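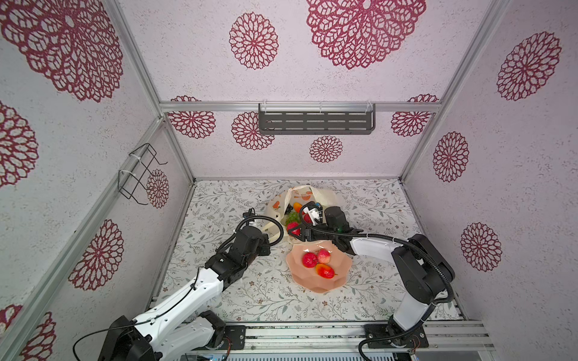

Progress report to the Noonan fund: Kidach two-arm handling cell

Search this site Enter keywords Go

October 2025
By Roy Hulme

1. Summary

Work on the fruit packing task was stopped for 11 days in this period after the right arm failed to halt when its force limit was reached. No one was hurt. The fault has been traced to a setting in the Pultirix control software and corrected. Trials have restarted at reduced speed. One milestone has moved as a result and is dealt with in section 5.

2. The task

Both arms work over one table inside the aluminium enclosure. Fruit is moved between a plate and a cloth tote bag. The bag is the difficult part. It is soft, it sags between attempts, and the opening is seldom the same shape twice. For much of each cycle the right gripper has to work inside the mouth of the bag while the left gripper stays close by. The space between the two is small, and the plate takes up part of it.

3. The fault

During a trial of the bagging step the right gripper closed on a piece of fruit and caught a fold of cloth with it. The arm began its lift. The load at the wrist rose past the limit, at which point the arm should have stopped and held. It carried on, drew the bag across the table and pushed the left gripper sideways. The operator pressed the stop button and both arms came to rest. The mains stop circuit behaved as designed.

Damage was limited to the left wrist, where the cable had been pulled out of its connector. The cable has been replaced. The right arm was checked for play at each joint and none was found.

4. Cause

The log shows that the force reading was correct throughout. The limit was being checked against an average taken over too long a period, so a sharp rise was smoothed out before it could trip the stop. The longer period was brought in with the April software update, to cure false stops when the arm picked up heavier items. It was tested on rigid containers only. A snagged bag loads the wrist quickly and from the side, and the update had not been tried against that case.

A second weakness was found while reading the logs. A stop on one arm did not pass to the other. Had the right arm halted as intended, the left would have continued its own motion with the cloth held between them.

Four changes have been made:

– the averaging period has been returned to its earlier value;
– a separate limit on the rate of rise has been added;
– a stop on either arm now stops both;
– lift speed inside the bag is capped until the end of the trial.

The fault was then provoked on purpose, using a bag tied to the table rail. The arms stopped in all nine attempts. The false stops have partly come back – seven were logged in the first week of running – and each one needs an operator to clear it. We accept this for now.

5. Effect on the programme

The bagging milestone will be reported in the next period. Work on placing fruit on the plate was not affected by the fault itself, but lost the same days because the whole cell was shut down. Weltance, who supply the wrist cables, have been asked to quote for a connector with a locking collar. The cost can be met from the existing spares budget and no further money is requested.

6. Open points

The risk assessment has been revised and is with the site safety officer for signature. Until it is signed, the cell runs only with an operator at the stop button. The speed cap will be reviewed once the false stops have been reduced.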